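Home | Visits | Workshop Days | Newsletter | Find Us

Filed under: Open Days / Checklists

Sterberg Open Day — Floor Safety Checklist, with comments
Walked Sun 23 April, before doors

I have kept last year's order so that anyone who helped in November can find their place, and I've written my comments under each item the way you all kindly asked me to. Please read them even if your own station looks fine!

1. Entrance and coat area
Mats flat, no curled edges: OK
Door held open by its own catch: OK
Comment: the catch is stiff, so give it a good firm push and wait for the click.

2. Walkway to the demonstration
Clear width full length: OK
Floor tape complete: NEEDS WORK
Comment: the tape has lifted by the second pillar, right where families tend to stop and chat. One fresh strip will do it, and please press it down with your shoe as you go.

3. Live arm (Zalewska cell)
Emergency stop tested from both sides: OK
Guard gate stops motion when opened: OK
Speed limited to 300 mm per second: OK
Fingers open and empty at start: OK
Comment: I was so pleased with this one. I pressed each stop twice and the arm halted every time — lovely to see. Visitors will want to lean on the gate, bless them, so one host stays beside it whenever the arm is powered.

4. Simulator corner (Stirance screens)
Screen stands steady when nudged: OK
Cables covered: OK
Gripper view loads and resets: OK
Chairs: NEEDS WORK
Comment: this is where the younger visitors get to try moving the gripper for themselves, and I expect a line here all day. Start everybody on the room with the yellow wall and the dark wood surface, with the fingers apart and nothing held, and let them get the feel of the controls before they try to pick anything up.

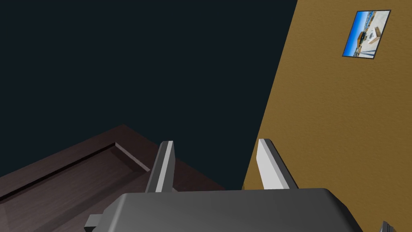 Two of the chairs are on casters and roll back when a child climbs on. Swap them for the fixed ones from the lunch room, and keep the headphone volume at or under 70 on the dial.

5. Plornis cart demonstration
Bumper stop tested: OK
Load strapped: OK
Charger unplugged and put away: NOT DONE
Comment: the charger was still on the floor when I came by. I've moved it to the shelf, but would the cart team please look again after lunch, when the battery gets changed.

6. Exits and first aid
Both exits unlocked and lit: OK
First aid box sealed and full: OK
Comment: the burn gel is new, thank you to whoever ordered it.

Items 2, 4 and 5 to be rechecked and initialed before the first group comes in.

Contact the Open Day desk | © Sterberg | Back to top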